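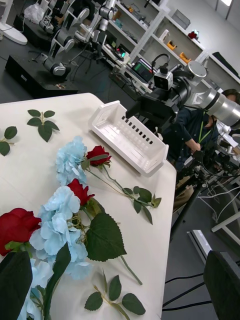
Help Desk / Orders & Checkout / Resolved

Ticket subject: Delivery notes vanish when I print the order slips
Opened by: Ama Agbeko
Assigned to: Dennis Langat

Ama Agbeko, 8:40 am
Good morning, and thank you in advance to whoever picks this up, you were all so kind when we moved the shop over to Pistuvine last spring. We sell silk stems and made-up arrangements, mostly roses and hydrangeas, and nearly every order comes with a note from the customer. Since the March update the notes show up fine on my screen but the printed slip cuts them short, or leaves them off completely. Esi, who packs for me, has been walking back and forth to my desk to read them, bless her. I've restarted the printer and the computer and tried a different browser.

Dennis Langat, 9:15 am
Hi Ama, so sorry about the extra walking! Could you tell me which slip template you're on (Settings, then Printing, top line) and whether the short notes go through and the long ones don't?

Ama Agbeko, 9:50 am
It says Tsegaye Compact. And yes, now that you mention it, "please leave with neighbor" printed perfectly. The one that vanished was a lovely long message about a grandmother's 80th and what the ribbon should say.

Dennis Langat, 11:05 am
That helps a lot. The note box at checkout takes up to 255 characters, but Compact stops at 210 after the update. Anything with a line break in it gets dropped altogether, and that part is a bug on our side. I've passed it to Adwoa Quaye on the templates team. For today, please switch to Tsegaye Standard, save, then sign out and back in. The sign-out matters, the old template hangs around otherwise.

Ama Agbeko, 1:20 pm
Switched, signed out, reprinted this morning's batch, and every note is there, ribbon and all. The slip is a bit longer and wants folding, but we can live with that. Esi sends her thanks!

Dennis Langat, 1:35 pm
Wonderful. I'll mark this resolved and link it to Adwoa's ticket, so you'll get an email when Compact is fixed.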